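Grouting the back kitchen floor, second attempt

The back kitchen is finished apart from the threshold strip. I said in May that I would write up the floor, mostly so that I have the numbers in one place when I do the hall.
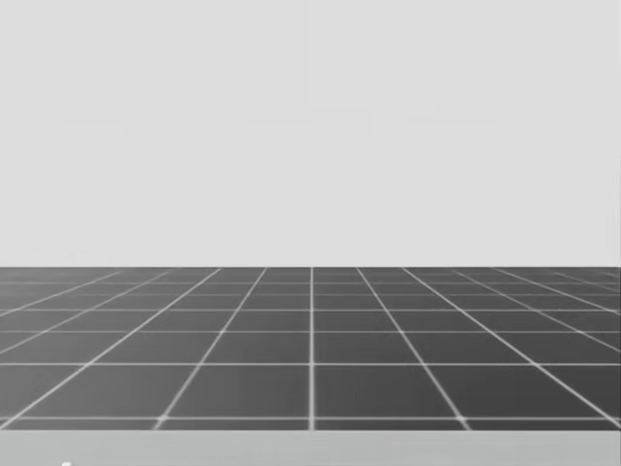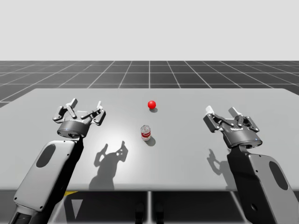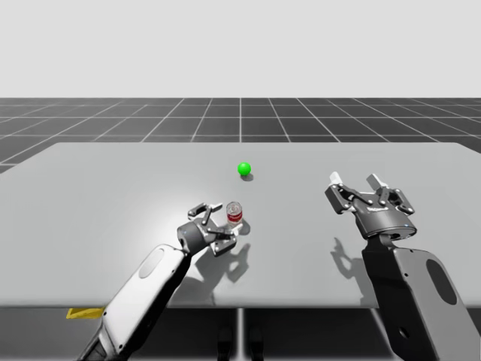
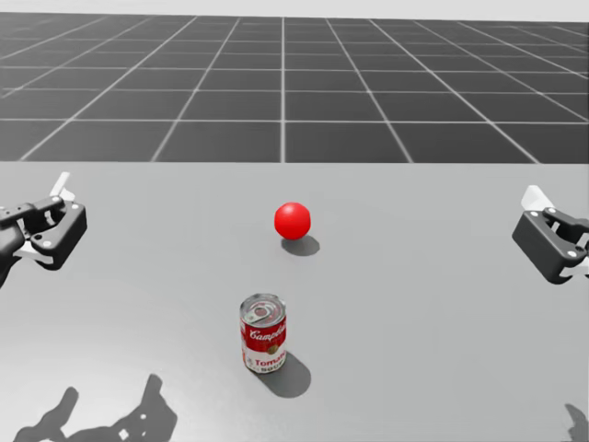 Square grid, dark grey with pale lines, in all four renders.

The tile is a dark grey porcelain, 12 mm thick, bought from Calter as an end-of-line lot. I ordered 84 and used nearly all of them. The cuts along the boiler wall were the main loss, as that wall runs out of square and every piece had to be measured separately at both ends.

The first attempt at grouting failed. I used a pale grout from Hellska, mixed it too wet and washed it down too early. It dried patchy, with a soft, powdery surface that came away under a fingernail. Shahla Soltani, who tiled for a living before she went into surveying, looked at it and told me to rake the lot out. That took longer than laying the tiles. An oscillating tool with a carbide blade does the long runs well enough but chips the edges at the crossings, so I did those by hand.

For the second attempt I changed three things. The water was weighed on the kitchen scales. The mix was left to stand and then stirred again before use. The joints were wiped with a sponge wrung out as hard as I could manage, working diagonally so the edge of it did not drag along the line. I also worked in smaller batches, which meant more washing of buckets but no stiff grout at the end.

The colour is now even, with one exception by the door where I ran out and opened a second bag. The bag numbers do not match. I would mix both bags dry next time.

Setting out matters more with a pale joint on a dark tile. Any drift shows from the doorway, where you look straight down the lines. I struck the first line from the centre of the back door and checked the diagonals before fixing anything. They came to 1643 mm each on the test square, and I left it at that.

The levelling clips were Vahidi ones. They snap cleanly if kicked along the joint and badly if kicked across it. The sealer is from Civmont and has had one coat. A second goes on in 14 days, after which the washing machine can go back in.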